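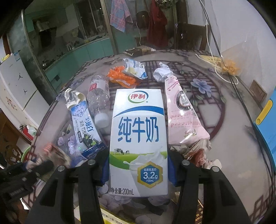 Review: Sikden Canvass, voter contact software for local campaigns

Sikden Canvass is a subscription product for campaigns that knock on doors and make calls in municipal and county contests. It combines a walk list, a phone bank and a reporting page under a single login. This office reviewed the product during the March primary season, using the voter file for Lakthorpe, a township with a contested supervisor race and a low-turnout school board race on the same ballot.

Setup

The voter file was accepted in the format supplied by the county, with one exception. Apartment numbers were read as part of the street name, and 53 records had to be corrected by hand before the walk lists could be printed. The vendor's help page describes the problem and gives a workaround, but the import screen displays no warning. A campaign that does not check its lists will send canvassers to the wrong doors.

Creating user accounts took little time. Permissions are set at three levels, and the middle level allows a precinct captain to view results for that precinct only. Campaigns that share space with a party organization will find this useful.

Canvassing

The mobile application performed well. Responses are recorded on a five-point support scale, with a separate field for yard sign requests and another for mail ballot status. Entries made without a signal were held on the phone and sent when service returned. In one rural precinct, the delay reached 24 minutes and no entries were lost.

Routes are less satisfactory. The software orders doors by house number and does not separate odd and even sides of the street unless the setting is changed for each list individually. The competing product, Vikgate Field, makes this separation by default.

Phone banking

The call module is adequate for a small team. Scripts may branch, although the editor allows only 3 branches per question. Voters who asked not to be contacted again were removed from the call list at once but remained on printed walk lists until the next overnight update. Campaigns should print lists on the morning they are to be used.

Reporting

Reports may be exported by precinct, party registration or date of contact. The charts are plain and legible. Campaign finance records are not included, and users who need them must purchase the separate Worku ledger, which imports donor names from Sikden but does not send corrections back.

Price and recommendation

The base plan costs $60 per month and may be canceled after the election without penalty. Phone minutes are billed separately.

Sikden Canvass is recommended for township, borough and school board campaigns with a modest field program. Legislative campaigns covering several municipalities should compare it with Vikgate Field before subscribing, with particular attention to route planning. The review will be updated if the vendor corrects the import error before the general election.

Reviewed 25 March 2022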